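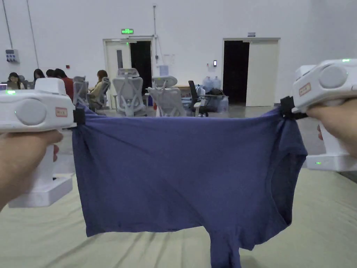
Search this course Enter keywords Go

Unit 7. When the demonstration is bad: a grip fault in cloth folding
Notes by Baiba Lukoševičius

In this unit we study one fault from the Skeltden folding set. The set has 2,362 demonstrations made with hand-held grippers, one in each hand of the operator. The task is simple to say: take a T-shirt by the two upper corners, stretch it, lay it down and fold it.

7.1 What happened

After training, the robot at Momside began to drop the left corner of the shirt. It closed the jaw, lifted, and the cloth slid out during the stretch. The first idea of the team was that the motor was weak. They changed the motor and the fault stayed.

Then Karpenko, the group which keeps the recordings, looked again at the demonstrations. In 149 of them the recorded jaw width on the left side was wrong. The file said the jaw was more open than it really was. The operator did not feel any problem, for the real jaw held the cloth well.

7.2 Why the status light did not help

The light on these grippers tells that the unit has power and is connected. It does not tell that the width is correct. Please remember this difference, students mix it up every year in the exam.

7.3 The cause

The zero point of the left gripper was set with a piece of cloth still between the jaws. All later widths were shifted by the same value. With a hard object one would notice at once. With thin cotton the shift is bigger than the cloth itself, so the robot learned to stop closing too early.

7.4 What was changed

- Set zero with empty jaws, both sides, before each session.
- Repeat it after every 20 demonstrations.
- Close both jaws on the Brillis test strip and compare the two widths.
- If they differ, stop and mark the session. Do not correct the numbers by hand.

Homework: write half a page on how you would find the bad files if you had only the widths and no video. Bring it on paper to the next lecture.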